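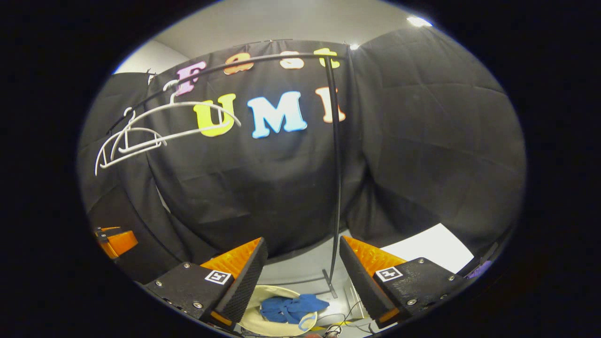 ## Plavetico wool-blend craft felt, by the metre

Right, felt. I've been selling this one since March last year and it's still the roll I reach for first when I'm making something for myself, so you can take this page as slightly biased!

Plavetico is a wool and viscose blend, 100 cm wide, and it's about as thick as a decent beer mat. I sell it off the roll by the metre. If you order 3 metres you'll get one long piece and not three short ones (people do ask, and quite right too, there's nothing worse than planning a banner and getting a bag of bits).

**What it's good for**

Letters and banners, mostly. Also bunting, stockings, hat trims, those little birds everybody hangs in the kitchen window. It cuts cleanly, it doesn't fray, and it has enough body that a capital letter will hold its shape when you pin it up. I wouldn't use it for clothes. I tried a waistcoat once and it stood up without me in it.

**Cutting it**

Use proper fabric scissors and keep them away from paper. For tight curves, like the inside of a lower-case "a", I swap to small embroidery scissors and turn the felt, keeping the blades still. Draw on the back with chalk or a soft pencil. Felt pen shows through on the pale shades, and I have a whole drawer of ruined cream to prove it.

If you're doing letters with serifs, round the corners off a bit. Sharp points go fluffy after they've been handled a few times, and a soft corner looks as if you meant it.

**Fixing it up**

Pins are fine for a day or an evening. For anything longer I run a few stitches along the top edge in matching thread. Hot glue works but it goes through to the front if you're heavy-handed, and you'll never get it off again. The sticky-backed hook tape from Seidel holds well on painted walls, a bit less well on curtains.

**Colours**

There are 103 shades on the Plavetico card and I can't keep them all on the shelf, much as I'd like to. The brights, the pastels, black and white are always in. Anything else comes from the Skolen warehouse and takes around a week. Dye lots do vary, so please order everything for one project in one go, and tell me if you're matching something you already have.

**Washing**

Don't, if you can help it. Dab marks with a damp cloth and leave it flat to dry. A warm iron with a tea towel over the top gets the fold lines out, no steam. The red bleeds if it gets properly wet (sorry, it just does).

**Ordering**

- Stock code: 1609
- Width: 100 cm
- Sold by: the metre, cut to order
- Samples: up to 3 small swatches per customer, free with any order

Cut lengths can't come back unless they're faulty, so do get the swatches first if you're fussy about colour. I am!

The thicker Wusov felt, the sort you'd want for bags and slipper soles, has its own page.

Page updated August 2, 2024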